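Packing up a small kitchen in one evening

Posted 2024-11-28 by Lewis Moffat

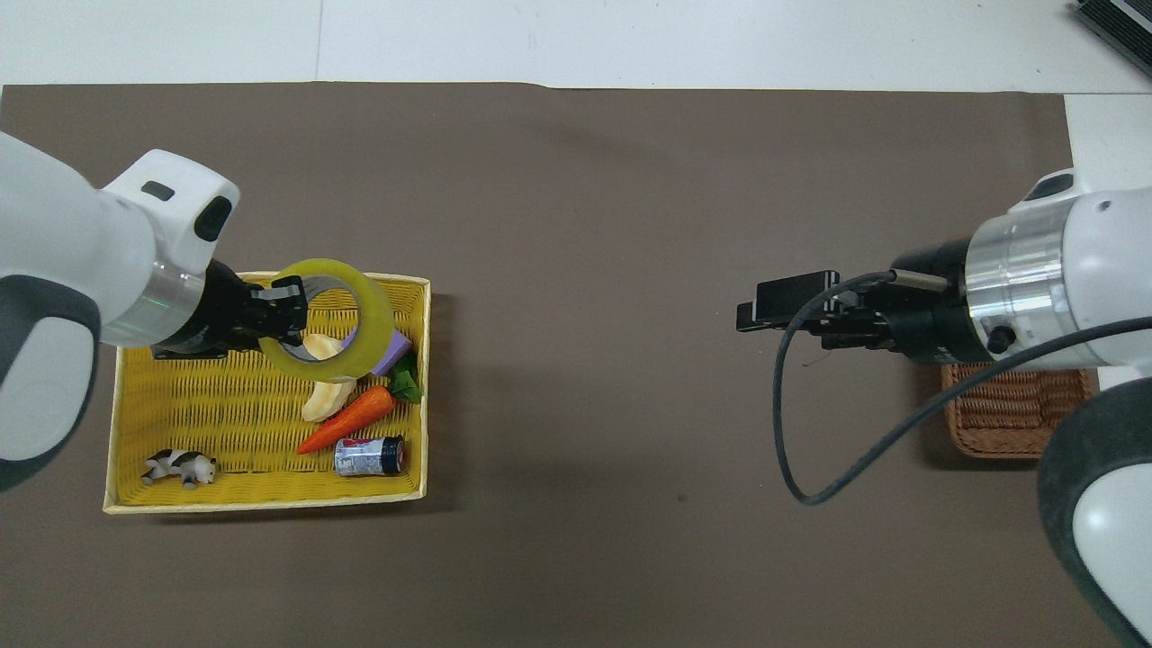
Right, quick one. Moved out of the Ostwood flat in July and did the whole kitchen between tea and midnight. Several of you asked how, so am writing it down before I forget. Small kitchen only. If you've got a pantry and a dresser, give it a weekend.

What you need

Small boxes, the double walled sort. Big boxes are for duvets.
Packing paper, plain, not newspaper. Ink comes off on everything and you end up washing the lot.
Tape. More than you think. Keep one roll just for the kitchen.
A fat marker.
A tea towel pile. Free padding.
Scissors on a string round your neck - looks daft, saves twenty minutes.

I bought 300 sheets of paper from Skekine, and used 206 of them. The rest went round picture frames. You can manage with less if you have plenty of towels.

Before you start

Eat something. Then wash up and dry everything properly, pans included. A damp lid in a sealed box smells of pond by the weekend.

Clear one surface completely. Cover it with paper, thick layer, and tape the corners down. All wrapping happens there and nowhere else.

Go through the cupboards once for rubbish. Out of date spices, the lid with no tub, the tub with no lid. Don't agonise. Bag by the door, tied, gone.

Tape the boxes

Fold the short flaps first, then the long ones. Tape along the join, then a second strip on top, then one across the middle. Tape should run a good hand's width up each side. Make up all the boxes in one go and stack them open. Stopping to build a box every ten minutes is what drags it out.

Fold the end of the tape over on itself every time you put the roll down. Every time. I lost a good chunk of the evening picking at an edge with my thumbnail, and ended up splitting the strip down the middle so it came off in ribbons till I'd gone right round the roll.

Plates

On their edge, like records. Never flat in a stack. Scrunched paper in the bottom of the box, a fist deep. Lay a plate in the corner of a sheet, fold the corner over, next plate on top, fold again, and so on for four plates. Then wrap the whole bundle in another sheet and one bit of tape. Stand it up in the box. Bowls same way but nested, sheet between each.

Fill the gaps. If you rock the box and hear anything, it needs more paper.

Glasses and mugs

Stuff the inside first. Roll the glass diagonally across a sheet, tucking the sides in as you go. Stemmed ones get paper round the stem before anything else - I skipped this and lost 2. My own fault.

Heavy mugs at the bottom, glasses on top, rims down. Nothing on top of the glasses except tea towels.

Knives

Roll them in a towel one at a time, so no blade touches another, then tape round the roll. Write KNIVES on it. Write it again on the box. Whoever unpacks will be tired and shoving their hands in.

Pans, tins, odds and ends

Pans nest, with a sheet of paper between if they're non stick. Lids wrapped separetely and slotted down the side. Tins in the smallest box you have, and only half full. A full box of tins will go straight through the bottom on the stairs.

Oil, vinegar, soy sauce: cling film over the neck, lid back on, upright in a bucket. The bucket travels in the car with you, not the van.

Cutlery tray - leave everything in it, wrap the whole thing in cling film, done.

Labels

Two sides and the top. Room, contents, which way up. "Kitchen misc" is no use to anyone at eleven at night. Mine said things like "pasta pan, colander, cheese grater" and i found the grater first go.

The last box

Kettle, mugs, tea, milk money, one pan, one sharp knife (wrapped), plates, forks, washing up liquid, cloth, loo roll. Pack it last, carry it yourself. Mark it OPEN FIRST in letters you can read from across the road.

Defrost the freezer the night before or you'll have a wet van. I used the Colta firm for the van by the way, fine, bit late.

Questions in the comments, will get to them when I can. Bathroom one next, much shorter.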